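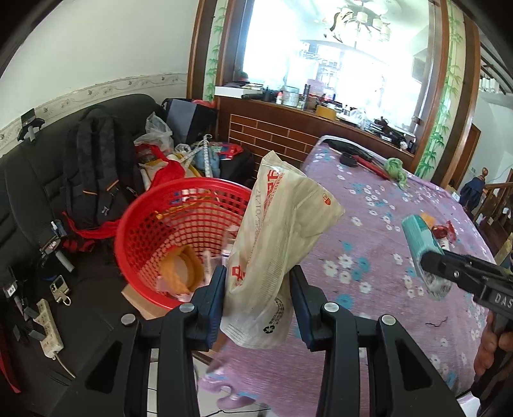
Vol. 12, Issue 1463

Re: [gripper-maint] Pads slipping on thin film after pad change

On the Wura list a member at Insaurralde wrote:

> We swapped the pads on both hand-held grippers in March. Since then
> the left unit drops plastic bags, though it holds boxes and other
> rigid things fine. Jaw travel reads the same on both. Do we need new
> pads again, or is this a linkage problem? The Zollomeck sheet only
> says "check for play" and gives no procedure.

Check the linkage before ordering pads. A rigid object will hide a small closing error because the jaws stop on the object. A bag pinched at its lower end is a few layers of film, so the pads have to meet along their full length.

Procedure we use at Sadoten:

1. Close the jaws on nothing and hold the unit up to a window. Light between the pads at the tip means the jaws are toed out. Light at the root means a pad is seated proud.

2. Check the screws on the linkage arms, left and right. Snug them in turn with the jaws half open. If you tighten them closed, the arms bind and the trigger feels heavy on the way out.

3. Pull the pads and clean the seats. Old adhesive left under a new pad is enough to cause what you describe – scrape it, then wipe with alcohol and let it dry.

4. Re-zero the jaw travel after any of the above. The reading is relative to the last zero, so two units can agree and still close differently.

Then test with a crumpled bag, gripped low, 12 lifts. Repeat with a small box. We log drops separately for each.

We inspect pads every 1000 cycles and replace them in pairs. One new pad against one worn pad will wander within 2 shifts.

If it still slips after step 4, post the zero value before and after, and say which jaw shows the gap.

--
gripper-maint mailing list
To unsubscribe, send a blank message with "unsubscribe" in the subject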